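Learning to Miss
A grasping study at Trikia trains its controller on the attempts most labs throw away

The data set behind the Flenddale grasping study contains 313 recorded failures for which the group has no agreed explanation. They are filed under a single label, "other," and they have taken up most of the group's time since February.

The study comes out of the manipulation lab at Trikia, where Azadeh Ansari and Svitlana Tymoshchuk have been working on a narrow question. When a robot closes a parallel gripper on a block and comes up with nothing, how much of that attempt is worth learning from? Standard practice in self-supervised grasping is to record a failed attempt as a zero. The network sees the image, the commanded pose and the zero, and lowers its estimate for similar poses. The reason for the failure is discarded.

Ansari and Tymoshchuk keep the reason. Each attempt is stored with the finger position over time, the motor current and the wrist force, and a small classifier sorts the failures into types: a finger landed on top of the object, the object rotated out during closing, the object was pushed along the floor, or the fingers closed beside it. The grasp network is then trained to predict the type of failure as well as the chance of success. At run time only the success estimate is used. The failure head, as the group calls it, exists to shape the features underneath.

The test setup is deliberately plain. Rectangular blocks and bars go into a metal tray with sloped walls, and the arm picks from above. The slopes are meant to return objects toward the floor panel, so that a session can run without a person resetting it. Objects do not always cooperate. A block that settles flush against a wall leaves no room for the outer finger, and this case dominates the failure log.
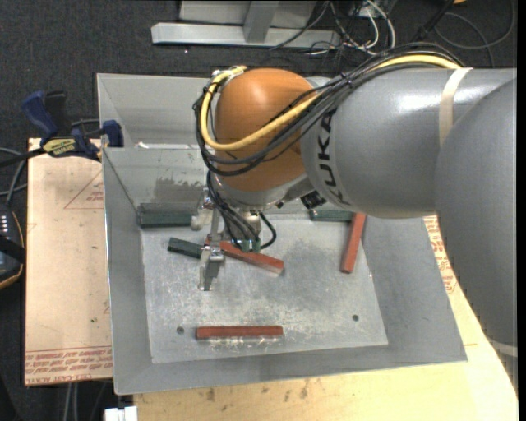 Touran Talebi objects that blocks in a tray are too easy a test for a claim about representation. In Talebi's view, rectangular parts have so few stable poses that a network could memorize the failure types without learning anything about contact, and the comparison should be repeated with objects whose mass is off center. Tymoshchuk accepts the second point. On the first, she notes that the baseline network had the same parts and the same opportunity to memorize.

The comparison was run as follows. Two networks of identical size were trained on the same attempts. One received binary labels and the other received failure types. Both were then evaluated in blocks of 200 picks, with the starting layout matched between them as closely as the tray allowed. To reach the success rate the binary network settled at, the typed network needed 300 fewer training attempts. Given the full data set, the two finished close together, and the authors make no claim of a higher ceiling.

The gain was uneven. It was largest for parts near the walls, where a binary label cannot separate a pose that is slightly too high from one that can never work. In open floor the two networks were hard to tell apart. Ansari considers this the more useful result, as it indicates where the extra labels pay for their cost.

That cost is mainly in the classifier, which has to be tuned to the gripper. The thresholds for motor current drifted over long sessions, and the group ended up recalibrating them at the start of each run with 3 empty closures. A version of the classifier ported to the cell at Lockyer, which uses softer fingertips, confused rotation with pushing until the force channel was rescaled.

Then there is "other." Tainá Araújo has been replaying those attempts one by one and suspects that many are two failures in sequence, such as a push followed by a missed closure. The present scheme allows one label per attempt. She is testing a version that labels each phase of the motion separately, using a segmentation tool called Grovard that was written in the lab for an earlier assembly project. The phase labels are noisier, and whether the network tolerates the noise has not been measured.

The typed labels and the training code are to be released on 21st December. The unexplained attempts will be included, with the force traces attached and the label left as it is.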